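From: Mirjam Kaufmann
To: Covwood teleoperation list
Subject: Re: Bin demonstrations, operator instructions for March

Dear colleagues,

Thank you to Junaid Kazmi for his message, which is quoted in part.

> Junaid Kazmi wrote:
>
> Before the next operators begin, could we settle two points?
> The instructions do not say whether a grasp that fails should
> be kept in the recording or discarded. Also, Young-sook and I
> approach objects near the walls differently, and I would like
> to know which approach is preferred.
>
> The set now stands at 2,527 demonstrations, of which 237 are
> marked "uncertain" by the reviewer.

On the first point, failed grasps are to be kept, provided that the operator recovers and completes the pick within the same recording. If the arm is stopped by the safety controller, the recording is to be discarded and the entry noted in the log. Severin Gisler will apply this rule to the 237 uncertain entries and report the result to the list.

On the second point, operators should bring the gripper down over the open floor of the bin first and then move toward the wall at low speed. Direct descent along a wall is not to be used. Operators who learned the task by hand guiding should take particular care, as the remote control gives no sense of contact.

The object set remains mixed in shape.
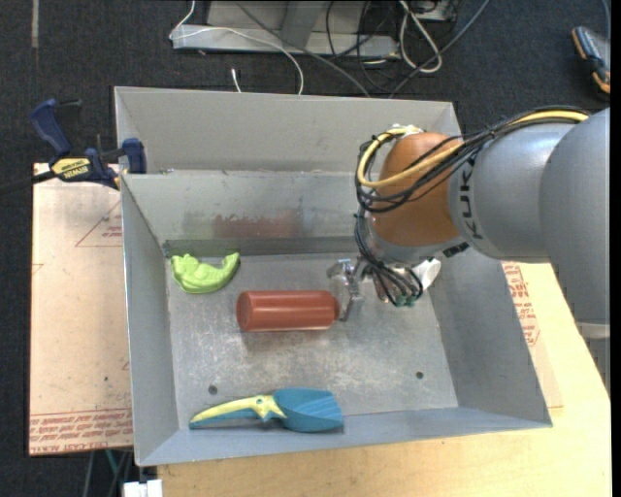
A cylinder lying on its side should be taken with one jaw on either side of the body where there is room, and the wrist turned before the descent begins. Toys with curved or irregular outlines may be grasped wherever the operator judges the hold to be secure. Please do not practice one preferred grasp per object; the Berchtold model has already shown that it copies such habits closely.

New operators will complete 24 supervised demonstrations before their recordings are added to the set. Requests for time on the arm should be sent to Mechthild Gasser by noon on the day before.

Yours sincerely,

Mirjam Kaufmann
Demonstration Program, Covwood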